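Ticket 68 — Luvora hand, finger 4 curling late
Project: MacLeish robotics club, Brirnness build
Status: open, waiting on a part

Okay, picking this one up again! Short version for anyone who missed the last meeting: when we send the "close hand" command, the first three fingers start together and finger 4 comes in late. Sometimes it's barely late, sometimes it's so late that the thing we wanted to grab has already been shoved sideways. Opening is fine, weirdly.

What I've tried so far: restarted the hand controller (no change), swapped in the August config file (no change, and it broke the wave demo, so I put the old one back), and ran the Pelus calibration routine 3 times with the arm hanging down. 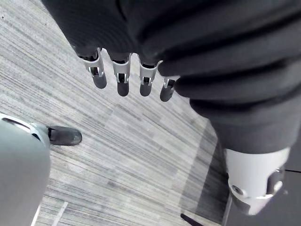 Calibration passes every time, which is the annoying part. The log shows no errors and the finger 4 zero position comes back the same on each run. So I started wondering about plain old friction. With the hand hanging down, the finger on the far right is partly tucked up against the folds of that dark fabric, and I'd been ignoring the fabric completely. I pinned it back with binder clips and ran the close command again — still late, but less late? I'd like somebody else to repeat that before we believe me.

Next up: check the tendon tension on finger 4, and try the test with the fabric off altogether (please bag the snaps, we lost two last time). I've ordered a spare tendon from Pelus too, just in case. If you get to it before I do, put your delay numbers in this ticket and not in the group chat, I can never find them there.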